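# About Us

Hi, and thanks for clicking through! I started Ulura three years ago in a rented unit in Vestenberg, and the short version of what we do is this: we show robots how to handle ordinary stuff, over and over, and we keep a careful record of it so a model can learn from it. We don't build the robots and we don't sell them. Our customers come to us for the examples.

We're 18 people these days. Some of us came from warehouses, a couple from shoe retail (more useful than you'd think), and the rest from software. New folks usually expect the coding to be the hard part, and then they spend a morning trying to get two grippers to fold a box flap and change their minds. 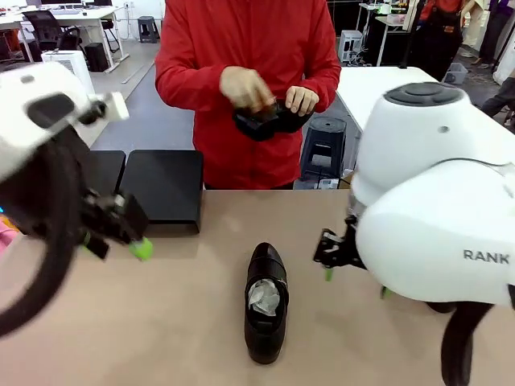
Footwear is our biggest project right now, and we call it Niven. It covers picking shoes up, setting them down, turning them, handing them over, and working with the boxes and paper they come with. Every session starts with a person setting up the table, and that matters a lot more than it sounds. A black leather shoe with white tissue paper stuffed in the opening is a different problem from the same shoe with nothing in it, and black on black is its own little headache, so we make sure the model gets plenty of both. We move things between takes, too. If the shoe always pointed the same way, the model would learn exactly that one way and fall apart the first time a customer put it down sideways!

An episode, in our language, is one try at one task from start to finish. One of our operators drives the arms, the cameras and joint readings get saved together, and then a second person watches the whole thing back and labels it. Good grasp, slipped grasp, dropped, recovered. We keep the recoveries. I'm a bit of a bore on this subject, but a clumsy save after a bad grab is some of the best material we have, and for a long time we were throwing it away. Niven stands at 2155 reviewed episodes, and every one of them was watched by a human being before it was counted.
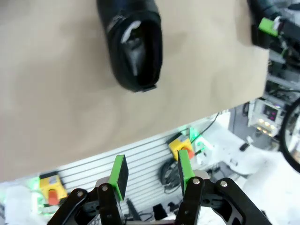

The reviewing happens in Dridus, which is a tool we wrote ourselves after getting fed up with spreadsheets. It lines up all the camera views on one timeline so you can scrub through them side by side, and it lets you flag the moment something goes wrong with a single key. It's not pretty. The menu still has a button that does nothing (sorry, I'll get to it). But it cut our review time a lot, and customers can log in and see the same labels we see, with the notes we left for each other.

What's it like working here? Pretty calm, mostly. Operators switch off after 31 episodes, then move to reviewing or table setup for a while, so your hands and eyes get a rest. Lunch is at noon. We've hired people with no robotics background at all and they've done great, so please don't let that put you off. Patience helps. So does being the kind of person who notices that a box lid isn't sitting quite right.

Next up is soft goods, meaning scarves, gloves and anything else that won't hold its shape, and we're hoping to have the first set ready by November. If you're building a model and you need examples of something fiddly, tell us what the task is and what keeps going wrong. A phone video of the problem is plenty to start with. And if you'd like to come by, mornings are best, before the second shift sets up.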